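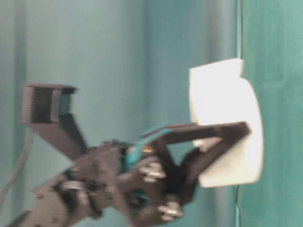
White block and dark gray hand.

Minutes of the residents' meeting, Pellia Building
Held in May in the ground floor room, start at 4 in the afternoon

1. Opening
The meeting was opened on time. The minutes of the last meeting were read and accepted with one correction: the word "balcony" in item 5 must be "gallery". There were no other remarks.

2. Water meters
The company Molefe has sent its offer for the change of the water meters. The total price is 1,642 for the whole building, with the work included. Some residents found this high and asked if a second offer exists. A second offer was asked from Iltilier, but until the day of the meeting it did not arrive. It was agreed to wait until the end of the month. If Iltilier does not answer, the offer of Molefe will be accepted without a new meeting.

One resident of the upper floor asked that the water is not closed in the morning hours during the work. This wish will be passed on to the company.

3. Stairs and entrance
The lamp between floors 2 and 4 is again out of order. It was changed already in winter. The meeting thinks the problem is in the wire and wishes that an electrician looks at it before one more lamp is bought.

The front door closes too loudly. The families on the ground floor hear it also at night. A softer door closer will be ordered. Until then everybody is kindly asked to hold the door with the hand.

Bicycles may stay in the entrance hall only on the left side. The residents with the two large bicycles agreed to move them to the cellar.

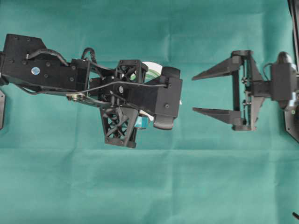
Black arm in front of teal-green fabric.

4. Garden
The hedge along Plitura Street has grown over the sidewalk, and the city has written to us for this reason. It will be cut before the summer. The offer to do it ourselves was discussed for a long time. There was no agreement, and at the end a vote was made: 5 votes for doing it ourselves, 4 votes for a paid gardener. The work will be done by the residents. Tools can be taken from the cellar, but the long ladder needs a new foot first.

The question of tomato beds behind the garage was moved to the next meeting.

5. Other matters
The paper container is full every week before it is emptied. Please fold the boxes flat.

The key of the drying room is missing. Whoever has it, please put it in the mailbox of the building.

The meeting was closed at half past five. The next one will be held after the summer holidays, and the invitation will hang next to the mailboxes.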